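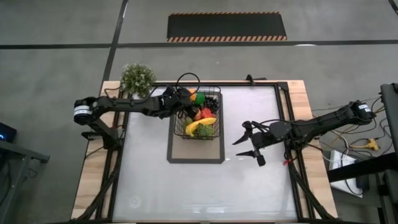

Comparing Two Finger Shapes on a Two-Arm Bench: Final Report

By Phyllis Cheetham
Project advisor: Marjorie Hebden

Where the project came from

When I started in September I had a much bigger plan than the one you are about to read. I wanted to compare grippers, cameras and controllers all in one go, and Marjorie, very kindly and over a large pot of tea, talked me down to a single question: does the shape of the fingertip matter when an arm has to take one piece of produce out of a crowded basket? I am so glad she did, because even that small question kept me busy right up to the deadline (and a little past it, sorry Marjorie!).

The two finger sets have names in our lab. The Haslam fingers are narrow and come to a point, and the Erkau fingers are wider and blunter, with a soft pad on the inside. Both fit the same bracket, so I could change one for the other without touching the rest of the arm. The arms themselves have been called Travis and Ako for longer than I have been a student here, and I will use those names too. An operator drives them by hand through a pair of leader arms, so everything below says as much about a person and a gripper together as it does about the gripper.

How I set up the trials

I used artificial fruit and vegetables throughout, partly for cost and partly because real bananas change from one week to the next. The basket is a wire one, which I picked on purpose. A wire basket is harder than a solid tub: a narrow finger can slip between the bars and get stuck, and the overhead cameras see the grid as well as whatever is behind it.

Each trial went the same way. I mixed up the produce, called out one item, and the operator had 24 seconds to grip it and lift it clear of the rim. Anything dropped inside the basket counted as a miss, even if it was picked up again in time. We ran 440 trials altogether, split evenly between the two finger sets, and 342 of them ended in a clean lift.
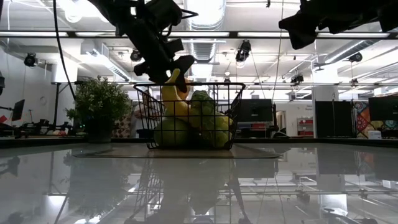 The banana taught me the most, and I have a real soft spot for it now. Gripped in the middle, it tends to swing and knock against its neighbors, and with the Erkau fingers it would often turn slowly in the pads until one end caught on the rim. Gripped near one end it hangs down and comes out with very little fuss, though you need a fairly exact approach to get there. The Haslam fingers were much better at this, simply for the reason that they could get down beside the banana without pushing everything else away first.

Round items were the other way about. The pointed fingers touch a ball shape in only a small spot on each side, and if the operator came in even a bit high, the fruit would squirt out downward and we would all groan. The padded fingers were far more forgiving. Operators who had been tense all morning with the Haslam set relaxed visibly once I changed over, and I think that deserves a mention even though I had no good way to measure it.

Problems along the way

I lost 2 afternoons to a loose bracket screw on Ako, which made the fingers close slightly crooked and spoiled a whole batch. Those runs are left out of the totals. The glossy tabletop was also a nuisance for the cameras, and putting a mat under the basket helped quite a lot.

What I would do next

If I had another term I would try a finger with a narrow tip and a padded middle, and I have some rough drawings for one in the project folder. I would also like to see a beginner do the whole set. All of my operators had driven the arms before, and they correct small mistakes so quickly that a weak gripper can look better than it is.

Thank you to everyone who took a turn at the controls, and to Marjorie for reading three drafts of this. The trial sheets are in the folder with the drawings, and the spare Erkau pads are in the drawer under the bench computer.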